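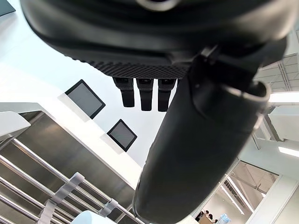 A robot gripper and part of its arm.

Lunar mapping group loses a mountain, keeps the name

The moon is one ridge poorer as of Friday. Woneck, a low rise that has appeared on the Levness amateur map of the lunar far side through three editions, has been struck off after a check of the original film scans showed it to be a hair.

It was a good hair. It ran 80 kilometers from end to end at map scale, it bent gently to the south, and it cast what several experienced observers took for a shadow. The shadow was a second hair.

Levness builds its map by hand from old orbital photographs kept in the Mathebula archive, which holds 200 frames of the region in question. The frames are stitched into strips, the strips are stitched into a mosaic, and the mosaic is then argued over for most of a winter. Woneck sat on the seam between two strips, where brightness jumps a little and nearly anything can look like terrain if you have been at it since supper.

Doubts started in February, when the group reran the whole set through a new version of Fekgate, the alignment program it uses to match one frame with the next. Fekgate works by picking out features that show up in overlapping pictures and sliding the pictures until the features agree. Eleven frames cover the spot where Woneck was supposed to be. The program found the ridge in one of them and refused to line it up with anything in the other ten.

The first response was to blame Fekgate. This was reasonable, as the previous version had once placed a crater inside itself. Settings were changed. The ridge was marked by hand as a fixed point, and the program obediently bent a large stretch of the far side to fit, giving the map a crease that one member described in the group's notes as "possibly volcanic."

It then occurred to someone to request a fresh scan of the film. The archive cleaned the strip, scanned it again and sent the file over at 2 in the morning with no message attached. The plain was flat. There were a few small craters where the ridge used to be, all of them perfectly ordinary, and one had been sitting under Woneck the whole time without being cataloged.

What happens now is mostly paperwork. The fourth edition will show the area as smooth ground, and the table of heights, in which Woneck had an entry to the nearest ten meters, will be reissued. How a hair came to have a height is explained in a footnote about shadow lengths and sun angles. The arithmetic in it is correct.

There is also the matter of the name. Woneck was never an official name and appeared only on the Levness map, but it has been used in the group's talks, its index and a long paper comparing the ridge with its neighbors. The current plan is to move the label to the newly found crater, which is small enough that the lettering will cover it completely. 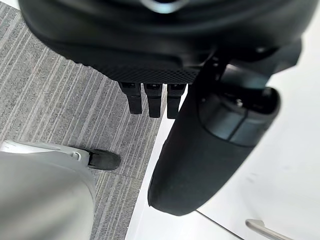

According to Ctibor Bednárik, the real lesson is about seams, and he would like it noted that he asked in the first edition why the ridge had no slope on its northern side. He was told then that the lighting was difficult. He now wants every feature lying on a join to be seen in at least two overlapping frames before it gets a name, and he has sent the group a list of candidates for review. It includes a valley he discovered himself.

The list has been received with mixed feelings. Most of the entries are short, straight features close to frame edges — the kind of thing film scratches do well — but a few have been on the map long enough to have admirers. Members who want to defend one are asked to name the frames it appears in. "It has always been there" will not be accepted, although it has been submitted.

The corrected mosaic will be posted once the crease has been taken out. Anyone holding a printed third edition can keep using it, Levness says, with some care taken around the southern half of sheet 11. The paper on Woneck and its neighbors stays online with a short correction at the top. Its conclusion, that the ridge was unlike anything else in the region, has been left as it was.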